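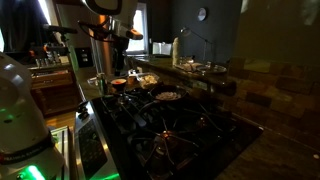 The cooktop at Tidthorpe, with the window behind it doing the depth camera no favors.

13th July

The last post ended with the planner refusing to move to the pan, and me blaming the planner. I was wrong about that. Most of the fault was in the collision map, some was in a timestamp, and a small remainder was a config value I had set in January and forgotten.

The stack, for anyone starting here. Curkska is the perception node. It takes depth and color, finds objects, and publishes an occupancy map plus a list of named obstacles. Kivi sits on top of it and does motion planning for both arms as a single problem, with one joint state vector and one collision world. The low-level controllers run under Kivi at 100 Hz and know nothing about kitchens. Prinport is the log replayer, which I wrote for a different project and have been bending into shape for this one.

The symptom was that Kivi would plan a reach to the back of the stove, report success, and then abort during execution with "start state in collision." The arm had not touched anything. Ask for the same reach again and it would sometimes go through. The abort rate got worse in the afternoon, which I wrote down and then ignored for two days.

Phantom voxels

The first thing I did was replay the aborted runs in Prinport with the occupancy map drawn at the time of failure. In most of them there was a small clump of occupied voxels floating between the gripper and the raised counter. They appeared for a few updates, vanished, and came back a little to one side.

The source was depth noise against the window. A dim room with two very bright openings is a bad case for our sensor. Auto-exposure picks a compromise that suits neither half, and edges that cross the boundary between them get smeared. Clear containers make it worse. The little glass jar and the clear plastic tub beside the pan both give depth returns that belong partly to their contents, partly to whatever is behind them, and partly to nowhere.

Curkska already had a filter for flying pixels. It compared each depth value with its neighbors and dropped the ones that sat between two surfaces. It had been tuned on a bench with flat lighting, and the threshold was a fixed distance. At the range of the back counter, the smear was wider than the threshold expected, so the bad points passed as a thin surface.

I changed two things:

1. The threshold now scales with range squared, which is closer to how the sensor error grows.
2. A voxel has to be seen as occupied in three separate updates before it enters the map that Kivi reads. Clearing still takes one.

The second change makes me a little uncomfortable. It means a real object that shows up suddenly is ignored for a short time. Kivi keeps a separate proximity check on the raw cloud during execution, which slows the arm without replanning, and I left that one reading unfiltered data. Heriberto Escobar reviewed the change and asked for the asymmetry to be written into the node's README instead of living in a comment. It is there now.

The self-filter was late

With the phantom clumps gone, aborts dropped but did not stop. The remaining ones had voxels hugging the gripper itself, always on the trailing side of the motion.

That pattern means the self-filter is subtracting the arm from where it was, or where it will be, but not from where it was when the depth image was taken. The filter looks up joint positions by timestamp and removes any point inside an inflated model of the arm. I checked the lookup code and it was fine. The timestamp was not. The driver stamped images on arrival at the host, after transfer, and the joint states were stamped at the controller. Measured offset was 26 ms on average and it wandered with load.

At slow speeds the inflation margin hides this. At the speeds Kivi picks for a free reach, the wrist leaves a shell of uncleared points behind it, and then the planner finds that the arm is inside an obstacle made of itself.

The fix was to use the sensor's own clock and estimate the offset to the host once at startup, with slow drift correction after. Wilmer Palomino had already done this for his rig and sent me the estimator, so the work was mostly deleting my version. His does a lower-envelope fit on the arrival delays. Mine took the mean, which is wrong when the delay distribution has a long tail on one side.

The second arm

The other arm stands beside the stove and spends most of a reach doing nothing. Kivi treats it as a movable body with its own joints. That is correct when both arms are working and wasteful when one is parked. The planner was sampling in the full joint space and discarding nearly everything.

There is now a "parked" flag. When set, Kivi freezes those joints, adds the arm's links as static geometry at their current pose, and plans for the remaining arm only. If the parked arm moves past a small tolerance, the plan is invalidated. Median planning time for the pan reach fell by a little over half. I had expected more. The rest of the time goes to collision checks against the grates, which are modeled as individual spokes, for reasons that made sense when I was planning to set things down between them. I will probably swap in a flat slab for any motion that stays above a certain height.

The forgotten config value

Back in January I set the workspace ceiling low to keep the arm away from the lamp on the raised counter. Kivi comes down to the stove from above, and the ceiling was clipping good paths and leaving only the ones that swing wide. The lamp is now a named obstacle with its own padding, and the ceiling is back where it belongs. Anyone who copied my workspace.yaml from the earlier post should change that line.

Replay results

Prinport can now run Curkska and Kivi against recorded sensor data and compare planning outcomes without hardware. It can't tell me whether a grasp would have held, but it can tell me whether the start state would have been flagged. I ran the full set of 1189 logged reach requests through the old and new versions.

Old: start-state aborts on 100 of them.
New filter only: 24.
New filter plus timestamp fix: 3.

I looked at all three. Two are the self-filter missing part of a cable that is not in the arm model. The third is a real overlap with the parked arm's padding, and Kivi was right to complain.

Replay flatters the timing numbers a bit, as the host is not also running the controllers. I would not quote the planning times from it. The abort numbers should carry over, and I will find out over the next batch of live runs.

Still open

The clear containers are still located badly. Their centers jitter enough that I don't trust a side grasp on the jar, and for now its position is set by hand in the task file. Heriberto wants to try fitting to the lid alone, which is light-colored. I have a branch for that and it does not build yet.

The Prinport changes are on main. The Curkska filter is behind the flag range_scaled_edges, off by default until I have retuned the bench setup to match.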